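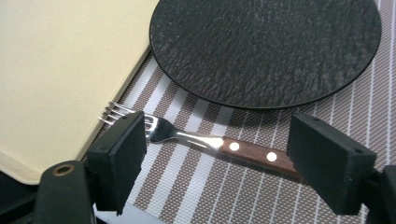 Fork on the striped placemat between the open finger pads of the hand-held gripper.

Dokau Student Project: Progress Report to the Ulter Fund
Prepared by Siu-fong Kuo, project supervisor

Work this term covered the table-setting task. The seven students recorded 600 demonstrations with the hand-held grippers against a target of 800. Of these, 19 were rejected at review, mostly for tracking loss. Shirley Ackroyd wrote the review script and maintains the log.
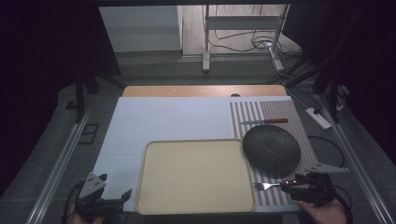 Two-gripper station with tray, placemat and cutlery.

Flatware remains the hardest object class. Thin handles shift when the pads close off center, and grasp height varies between operators. Gareth Entwistle is drafting a standard approach angle. Training on the accepted set starts in July.

Spending is within budget except for replacement finger pads, for which a transfer from the travel line is requested. The next review with the fund is on Wednesday at the Sedgwick lab.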